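3.2 Typing Samples

The second corpus consists of typing logs supplied by Flurnex under a research license. It holds 3,624 short passages entered by 187 office workers on their own keyboards.

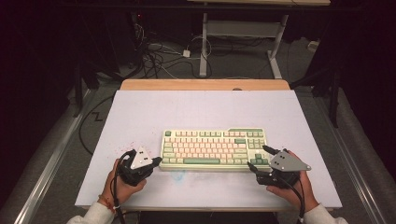 Each passage was typed twice, once from a printed sheet and once from memory. We dropped passages with fewer than three corrected errors and kept the timing of every key press, including the backspace.

Figure 3. A tenkeyless keyboard with cream and green keycaps.

Layout was recorded by self-report. Workers on compact boards made more slips near the arrow keys -- a pattern also seen in the Comex logs -- so we treat board size as a separate factor in Section 4.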